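Tredska is a residential training school for the furniture and upholstery trades. It was established in Kurnmont to provide full-time instruction to adults entering the trade for the first time and to working tradespeople who wish to add to their skills. The school is governed by a board of trustees and operates on a nonprofit basis.

## Our History

The school began as the apprentice department of the Koutsoukos chair works, which trained its own workers on the upper floor of its Kurnmont factory. When the works closed, the apprentice department was reorganized as an independent school and took the name Tredska, after the street on which the factory stood. The first independent class had 20 students. Many of the original hand tools remain in the school's possession and are still used in the first term.

The school moved to its present site on the Bondcombe road when the factory building was sold. The Bondcombe site includes a machine hall, two bench rooms, an upholstery room, a finishing room, a small library, and a residence for students who live outside the area.

## Programs of Study

The Certificate in Furniture Making is a full-time program of two years. Students begin with sharpening, measured drawing, and hand-cut joints before moving to machine work in the second term. Each student completes a side table, a chair, and a case piece with drawers. The final project is designed by the student and approved by the faculty in December.
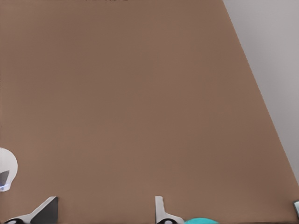
The Certificate in Upholstery is a one-year program. It covers traditional and modern methods, including webbing, springing, stuffing, pattern cutting, and hand sewing. Students work on practice frames during the first term and on customer pieces after that, under the direction of an instructor.

Short courses are offered in the evening and during the summer. Subjects include chair caning, wood finishing, furniture repair, and shop drawing. Short courses are open to the public and do not require previous experience.

## Enrollment

Tredska currently enrolls 341 students across all programs, of whom 97 are in full-time study. Applicants to the certificate programs are asked to submit a written statement and attend an interview at the school. Formal academic qualifications are not required. Applications for the fall term close in April.

Financial assistance is available to full-time students who can show need. The Koutsoukos Fund, created from the sale of the original factory, may cover up to 100 percent of tuition in the first year. Awards for the second year are reviewed separately.

## Visiting the School

Prospective students and their families may arrange a visit through the admissions office. Tours begin at 10:00 a.m. and include the machine hall, where closed-toe shoes are required. The library is open to members of the local trade by appointment.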